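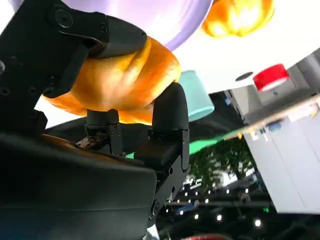

Last changed: October, 9:40 pm

I finally sat down with the escrow analysis on my mortgage, and I want to write down how the number was reached while I still have the papers spread out. The payment went up. The interest rate did not change, as the loan is fixed. All of the increase came from the escrow side, which is the part of the monthly payment that the servicer sets aside for property tax and homeowners insurance.

My loan was made by Drirkby and sold to Siluseo in its second year. The terms carried over with the sale. The escrow account carried over too, but each servicer runs its own analysis on its own calendar, so I got two statements covering overlapping months and they did not agree.

How the monthly escrow figure is built

The servicer adds up what it expects to pay out over the next 12 months and divides by 12. In my case that is one insurance premium and two tax installments. The result was $586 a month. Under the old analysis it was lower by $23, and I would not have noticed that much on its own.

The larger piece was the shortage. A shortage means the account is projected to drop below the required minimum balance at its low point in the coming year. It is a different thing from a deficiency, which means the account is below zero. The two are handled under separate lines on the statement, and the repayment rules are not the same. Mine was a shortage of $271.

The minimum balance is the cushion. Federal rules let a servicer hold up to one-sixth of the yearly disbursements, or two months of payments. They may hold less if the loan papers say so. Drirkby had been holding one month. Siluseo holds two. Most of the shortage on my statement is that difference and has little to do with the tax bill.

What I asked for

I called and got Teresa Nowakowski in the escrow department, who was patient with me. I asked three things: which tax figure they had used, whether the shortage could be spread over 12 months, and whether paying it in one lump would lower the payment.

The tax figure was last year's actual bill. The shortage is spread over 12 months by default. A lump payment removes the shortage part from the monthly amount, but the $586 stays, as that is the base figure. I had seen people on forums say that paying the shortage puts the payment back where it was. It does so only if the bills themselves have not gone up.

I paid the lump. The money would have earned very little in the account where it was sitting, and I prefer a payment that stays the same through the year.
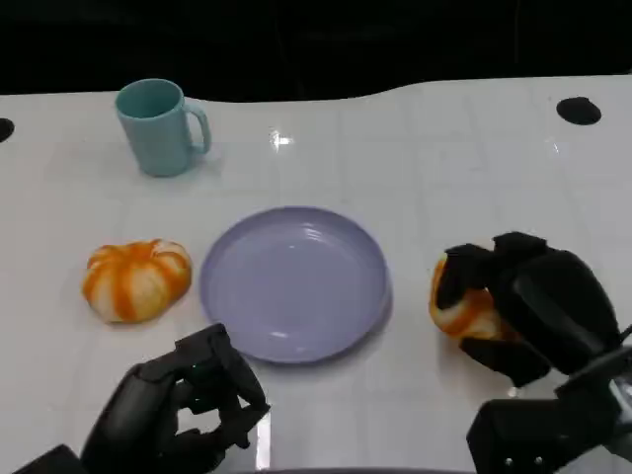

The insurance side

My policy is with Yau. The premium rose at renewal, and I asked what a higher deductible would do. Going up by $500 cut the premium by less than I expected, so I left it alone. I also got a quote from Prukura. It was cheaper, but it covered the roof at depreciated value, and my roof is old enough for that to matter.

If you change insurers in the middle of the year, the refund from the old policy normally comes to you as a check and does not go back into escrow. The servicer still pays the new premium out of the account. Unless you deposit the refund, the next analysis can show a shortage.

I have the county's assessment notice in the same folder now. The appeal window opens in spring, and I still need to find the square footage they have on record for the back porch.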